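Gittins 40 Turntable: Owner's Guide, Part 3. Setting Up the Platter, Belt and Mat

By Ka-ming Tu, with corrections from Eifion Mostyn
June
13 comments | 617 shares

You have now unpacked the plinth, found the feet, and lost one of the feet. Look under the sofa and carry on. This part covers the platter, the belt and the leveling. The tonearm is in Part 4, and you should be in a better mood before you start it.

Allow 40 minutes. Eifion can do it in 15, but he has been putting record players together since before the Sturkell factory had a roof, and he doesn't stop to read.

Before you start

Unplug the turntable. If you have not plugged it in yet, well done. Spread a plain cloth over your table and empty your shirt pockets. Wash your hands, dry them, and do not eat anything buttered until step 9.

Parts are metal and will mark easily. Lay them on cloth, never on bare stone or tile, and never on top of each other.

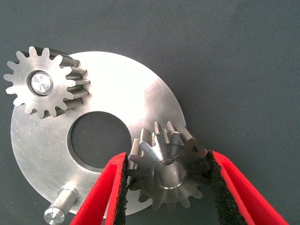

STURKELL, June

Since the last printing, two things have changed. The belt now comes in a paper sleeve taped inside the lid, where most people throw it out. The spindle oil comes in a dropper instead of a tub. Owners who wrote to us about the tub may consider the matter closed.

Fitting the platter

1. Set the plinth where it is going to live. A shelf fixed to a wall is best. A shelf fixed to a wall you share with a drummer is less good.

2. Screw in the feet until they stop, then back each one off a full turn. You will need the slack later.

3. Wipe the spindle with a clean, dry rag. Put one drop of oil in the bearing well. One. The dropper holds enough for years, and the temptation to be generous should be resisted.

4. Lower the platter over the spindle with both hands and let it sink under its own weight. It goes down slowly as the air works its way out. Pushing does not help and annoys the bearing.

CAUTION: Do not drop the platter from any height, including a small one. The guarantee does not cover this, and Prukemari Service can always tell.

5. Turn the platter by hand. It should coast quietly to a stop. If it scrapes, lift it off and look for the cardboard shipping ring you were told to remove in Part 2.

Fitting the belt

6. Take the belt out of its sleeve and loop it around the platter rim, then stretch it gently over the motor pulley. Use the wide step of the pulley for 45 and the narrow step for 33.

7. Spin the platter a few times by hand so the belt settles. A belt that climbs off has a twist in it. Take it off, say what you need to say, and try again.

Note: Talcum powder was once recommended for new belts. That advice came from the Drerex manual, and we have no opinion on Drerex that our lawyers would let us print.

Leveling

8. Put a small bubble level on the platter, read it, turn the platter a quarter turn and read it again. Adjust the feet until the bubble stays in the middle wherever you turn it. Check the shelf too, if you have never done so. Many owners prefer not to know.

Looking after cloth

Your cloth dust cover can be brushed with a soft clothes brush, working in one direction. Creases from the box usually relax in a week or so of hanging. Do not iron the cover while it is on the turntable. We had a letter.
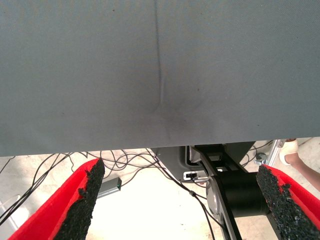
Gray cloth with a crease down it.

For marks, use a barely damp sponge and dab. Rubbing drives the dirt in and raises a shiny patch that will outlast the original mark by years. Let the cloth dry flat before you put it anywhere near the platter.
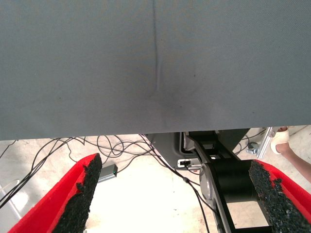
Darker patch near the lower end of the crease.

Finishing up

9. Put the felt mat on the platter, smooth side down. Plug in. Switch to 33 and let it run empty for an hour. Sunday morning is good for this, as you can tell people you are busy.

10. A faint hum from the motor is normal for the first few hours. A loud hum is not, and neither is a smell. For either, unplug and write to Prukemari Service with the serial number, found underneath, where you can no longer reach it.

Go on to Part 4, Tonearm and Counterweight.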